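The **Khurana drawer trial** is a comparison test for robot grippers, used to find out how well a mechanical hand can open and close ordinary kitchen furniture. It takes its name from the Khurana building, where the first version was run in an office kitchenette. The trial is known among its users for being dull to watch and hard to pass. 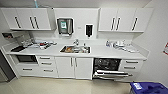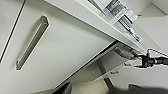
## Background

Earlier gripper comparisons at Khurana relied on foam blocks, which are light, patient and the same on every side. Most grippers did well with them. The drawer trial was drawn up after several top scorers were sent into a real kitchen and failed to open anything in it. The first full rules are dated 25/03/2022.

## Method

A complete run is 600 attempts, split evenly among three tasks: pulling a drawer by its bar handle, pushing it shut, and lowering a dishwasher door. The arm and controller stay the same throughout, and only the gripper is changed. Each attempt is scored as clean, clumsy or failed. "Clumsy" covers any success that a person standing nearby would have commented on.

Two views are recorded. A head camera takes in the room, and a wrist camera watches the handle at close range. The wrist view is the more useful of the two and the less pleasant to sit through, as it tilts with the arm and spends much of its time looking at cabinet fronts. Glossy white panels are a known nuisance for depth sensing, and the rules forbid covering them with tape, a practice that had become popular.

Counters are left as they are found. A tidy-counter version was proposed and dropped when it could not be kept tidy for the length of a run.

## Grippers compared

The **Asilen** is a two-finger parallel gripper with flat pads. It recorded 417 clean attempts in its first run, the best result to date. Its pads are slim enough to get behind a bar handle, and it does little else of note.

The **Gosteseo** has three jointed fingers and was by a wide margin the most expensive hand tested. It recorded 183 clean attempts. Its fingers can wrap around a handle in several ways, and its controller was seldom in a hurry to choose one. Supporters point out that it did very well with the foam blocks.

The **Zuvow**, a suction cup on a short stalk, ignores handles and pulls on the drawer front directly. Whether this counts as opening a drawer was argued over at length, and its scores are listed in a separate table.

## Criticism

The trial has been faulted for testing one style of handle, which favors thin fingers. Knobs were added in a July revision, along with a rule that a knob coming off in the gripper is scored as a failure. The 200 attempts per task are also thought to be too many by everyone who has had to reset the drawers.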